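**Flowery panels round a white tile floor: keep or change?**

**kenafan30:** Finished lining the bench surround and I'm so chuffed with it! Dark teal with pink and gold circles and white line flowers, on three sides, inside the pale pink frame. Floor is white tile with the black grid. My other half says it's too much. Thoughts?

**Wiremu Costigan:** Love it! Teal and pink is a cracking pair. I did a shelf back in something similar in November and still grin at it.

**orance_9:** Going against the grain, sorry. I'd keep the back panel and do the sides plain. Busy pattern on three sides plus a grid is a lot for small bits.

**Wiremu Costigan:** Disagree, the white floor calms it right down. Plain sides would look like you'd run out.

**kenafan30:** Ha, I very nearly did, 4 cm to spare! Here you go, judge for yourselves:
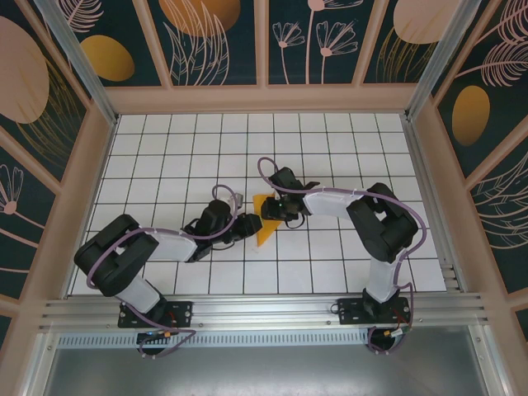 *Panels up, yellow triangle on the tiles*

**orance_9:** OK, the yellow does stand out well on that white. Still think the sides are too much though.

**Wiremu Costigan:** Keep all three!! What did you stick them up with?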